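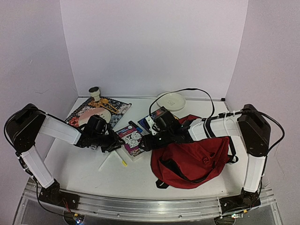 4. Packing the Day Bag

Clear the table of anything that is not going in the bag before you start.

1. Lay the backpack flat and open the main zipper all the way.

2. Wipe plates and cutlery and let them dry. Wrap each plate in a cloth napkin.

3. Cap all markers - an open one will stain the lining.

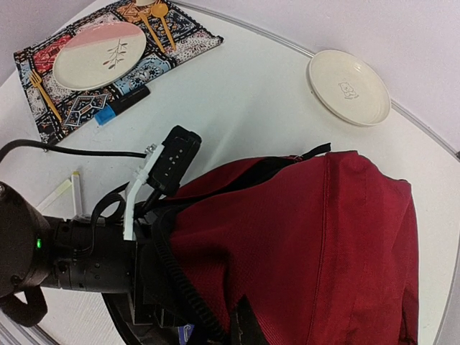
Fig. 4-2. Backpack, place setting and marker on the table.

4. Slide the book in first, spine down, against the back panel.

5. Stand the wrapped plates in front of the book. Pack no more than 2.

6. Roll the placemat around the forks and spoon and put it in last.

CAUTION: Do not force the zipper. If it stops, take out the top item and repack.
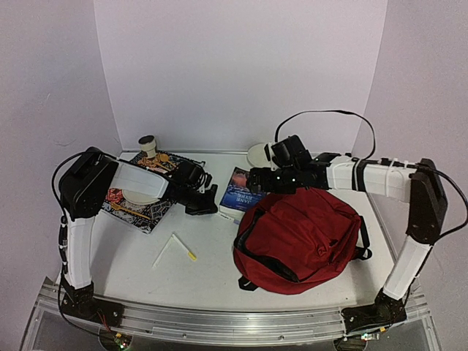
Şengül Sarıgül writes that a thick paperback goes in better after the plates, and that the corners of hers stopped bending once she changed the order.

NOTE: Either order is fine for the Palari bag. Tuck in loose straps before carrying.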